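14 October, living room at Brendurside

Pickup from floor, clothes and bags mixed, both arms. Evangelia on the stop button, me on the log. Plan was 50 picks before lunch. We got to pick 5 and then spent the rest of the morning learning about grip force.
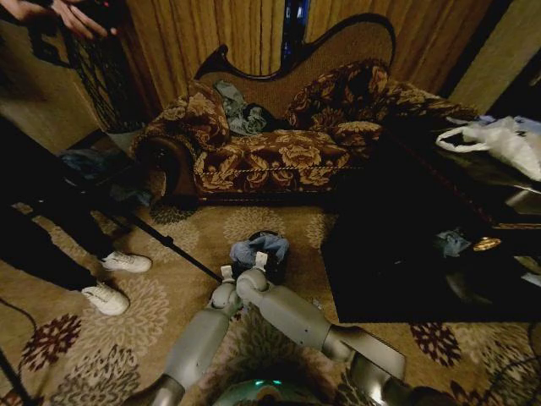
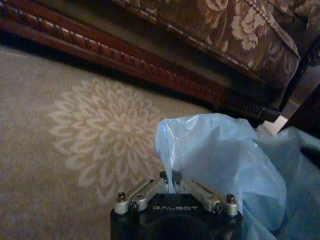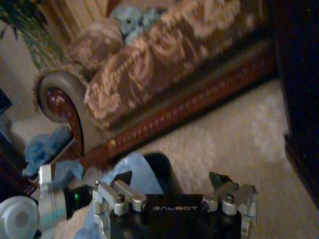 Fault 353, "object lost," came up on the right arm with the bag still on the gripper. The software decided it was holding nothing, so it did the sensible thing for a robot holding nothing and went back down for another try. Then again. Evangelia hit stop on the third dive.

Looked through the log with Chak-lun. Thin plastic closes down to almost no gap, and the "did I get it" check only looks at finger gap. Denim passes. A bag reads as air. Gunnlaugur wrote in February that this would happen, in a note which I have now read.

The part I don't like: retries had no limit. Fulgencio found the setting at 500, left over from the bench rig at Flerilach, where there are no feet to worry about. Here there are feet.

Changed:
retry limit now 2, then park and wait for a person
gap check plus motor current, threshold still a guess
nobody inside arm reach while it is live, me included

Jong-dae wants the wrist logs before he believes any of it. Sent. Stop button worked first press, so one thing on the sheet gets a tick.

Still open: whether the left arm has the same 500. Check before power on.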